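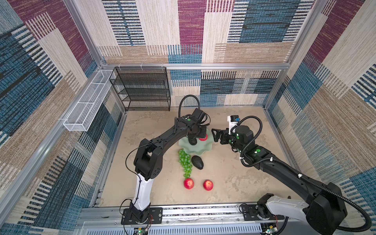 **Bench handling practice for produce manipulation**, usually called the **Genura rules**, is a set of working rules for robot arms that pick and place fresh fruit on a shared bench. It covers arm mounting, marking, cable routing, grip force, wrist cameras and the order in which objects may be touched. The rules were drafted by Mireille Karaki and Fares Daher at Umance and were first issued on 11/18/19. They apply to two-arm cells in which the reach of one arm overlaps the reach of the other.

## Scope

The rules deal with whole, unwrapped fruit handled one piece at a time or, in the case of grapes, one bunch at a time. Cut fruit, packaged fruit and conveyor picking are excluded. A cell is defined as one or more arms, the surface they work on, and the walls or rails that limit them. Operator safety is left to the machinery standards in force at the site.

## Shared workspace

Where two arms can reach the same object, only one may close on it. The other is the *waiting arm*. It may stay close to the object with its fingers open but may not cross the line between the working gripper and its own base. The waiting arm is released when the working arm has opened its gripper and moved 3 inches clear.

Raised targets such as stands and bowls are approached from above. An approach from the side is allowed only if the rim of the target is lower than the fingertips through the whole motion.

Cables must be tied to the link they run along. A service loop at the wrist is permitted, provided that it cannot touch the work surface at any joint angle used in the task.

## Grip classes

Fruit is sorted by how easily it marks:

- **Class A:** firm fruit, including apples. Closing speed is not limited.
- **Class B:** fruit with soft skin or flesh, including peaches and ripe avocados. Closing speed is halved, and the fingers must stop on first contact before force is applied.
- **Class C:** bunched fruit. Grapes are lifted by the main stem where it can be reached. Squeezing the berries is recorded as a fault.

If the class of a piece is in doubt, the softer class applies. A piece that already shows a bruise or blemish may be used, but the mark has to be logged before the first grasp so that it is not later charged to the gripper.

## Wrist camera checks

Before each grasp the wrist camera must have both fingertips and the target in view. Fruit touching another piece is treated as a single group until the two have been separated. Lighting is checked at the start of a run and again after 5 consecutive failed grasps. 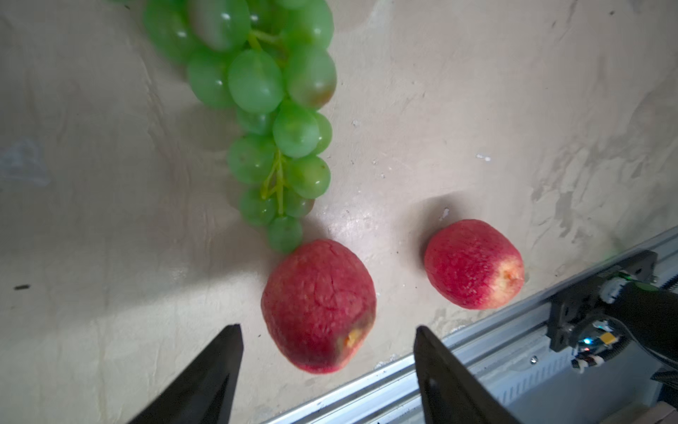 Cosimo Monti objected to the group rule in a written comment on the first issue, arguing that contact between two pieces says little about whether one will move with the other, and that a bunch resting lightly against a firm fruit should not hold up the task. The second issue kept the rule but allowed the operator to waive it for Class A fruit.

## Adoption

Nurnetti adopted the rules for its training cells in the year after publication. Its first internal review covered 870 grasps, of which 535 were made on Class B or Class C fruit. Aisling Keane, the editor of the second issue, used the review to reword the section on closing speed.

## See also

- Zein approach test
- Gripper finger wear limits
- Fault logging in two-arm cells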